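Por que dobramos os tecidos?
Espaço Infantil do Centro Educativo Huvivness

O tecido é um material flexível, formado por fios muito finos que se cruzam ou se enlaçam. Por ser flexível, acompanha a forma daquilo que cobre. Quando sobra pano, surgem as dobras e as pregas.

Observe uma manga comprida puxada até o cotovelo: o pano se junta em pequenas ondas. A parte alta de cada onda recebe mais luz e parece mais clara. A parte funda fica na sombra e parece mais escura.

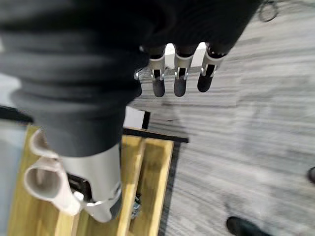
Uma prega pode desaparecer quando o pano é esticado. O vinco é diferente: trata-se de uma marca que permanece depois que o tecido passa muito tempo dobrado ou apertado. O algodão costuma guardar mais vincos do que a lã.

Experimente em casa, com a ajuda de um adulto. Separe um lenço de algodão e dobre-o ao meio até obter um quadrado pequeno. Coloque um livro pesado sobre ele e espere até o dia seguinte. Depois, abra o lenço e passe o dedo sobre as linhas.

Glossário
Fibra: fio muito fino, natural ou fabricado.
Prega: dobra feita no tecido.
Vinco: marca deixada por uma dobra.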